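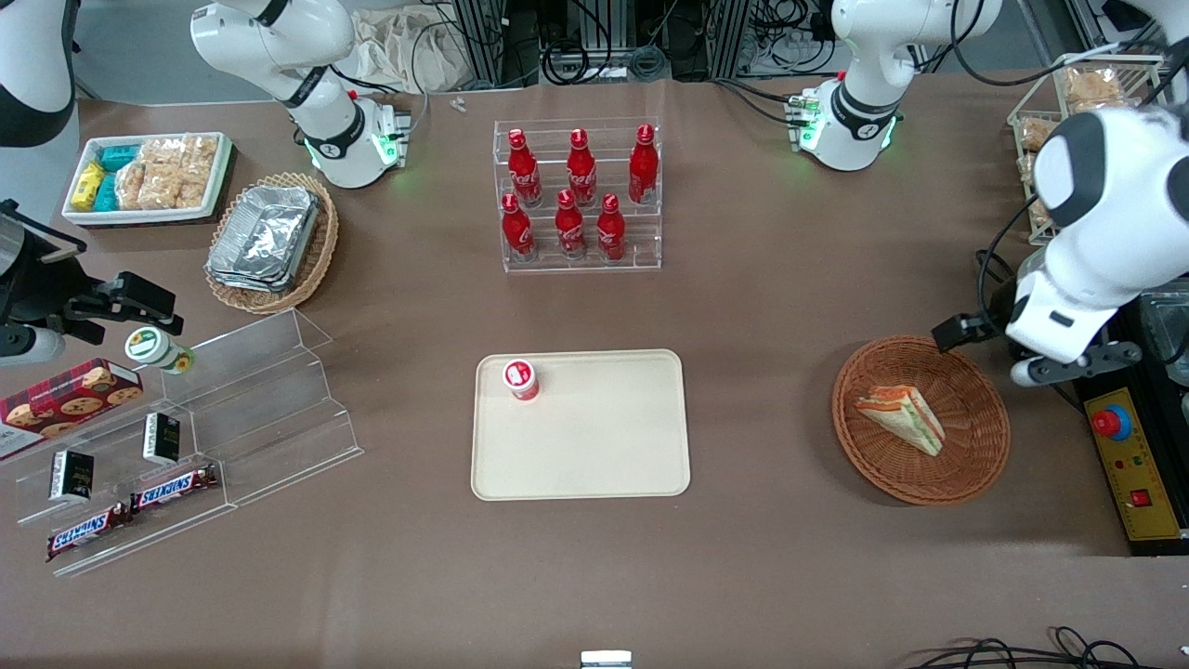

Snacks and drinks on a brown tabletop, with red Coca-Cola bottles on a clear stepped rack.

Multen Street Food Listings

Version 3

Multen is a table of street food stalls and the dishes they sell, put together from the menu boards and printed menus of 29 markets. It was made for people who write food guides or build search pages and want dish names that are spelled the same way throughout.

What is in it

There are 2849 dishes from 903 stalls. The main file is dishes.csv, with one row per dish. A second file, stalls.csv, gives the stall name, the market and the months it trades. The two are joined on stall_id.

Columns in dishes.csv

dish_id – a number, never reused
stall_id – matches stalls.csv
name_as_written – the name on the menu, spelling mistakes included
name_tidy – our corrected name
cuisine – one label only
price – in pounds, blank if the menu gave none
diet – v, vg or blank

A blank in diet means the menu said nothing. Please don't read it as "contains meat", and don't use this column for allergy advice.

How it was collected

Menus were typed up by hand in the Cumutard entry form and checked a second time by another person. Where the two disagreed, the menu was looked at again. Meal deals are split into their parts, and the deal price is kept in the notes column.

Known problems

Stalls at Ursu changed hands in February and some still appear under both names. Drinks are patchy, as many menus list only "cold drinks". Fusion dishes were hard to label – a kimchi toastie is under Korean, for instance, and you may want to move it.

Older versions

Version 2 used the Stultano cuisine labels, which had no entry for West African food. The old labels are kept in cuisine_old.

Licence

Free to use and change, with credit to Multen. Corrections can be sent as a CSV with the dish_id and the new value.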